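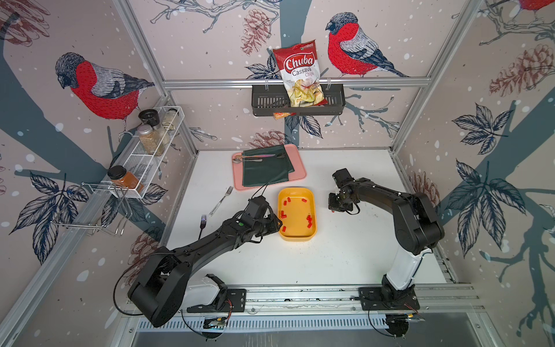 Setting Up Snack Trays

Use 2 rectangular trays with a low rim, one for the candy and one for the silverware. Different colors help if kids are doing the setting up.

1. Wipe both trays and let them dry.

2. Line the silverware tray with a cloth napkin. Fold it to fit the bottom, or let it run up over the rim. A dark napkin hides drips.

3. Lay the spoons on the napkin first, then the forks, handles all the same way. Check the table for forks that got left out -- they go on the napkin too.

4. Pour 200 grams of gummies into the other tray. Leave it unlined, as sugar sticks to cloth. Spread them in one layer so they don't clump.

Put the silverware tray behind the candy tray, where sleeves won't drag across it. Bags of chips can stay in a hanging basket until you need them. Once opened, clip them shut.

Gummies left out overnight get tough. Move them to a jar with a tight lid -- they keep 3 weeks in a cupboard.

Posted by Mireille Lacroix, August 2025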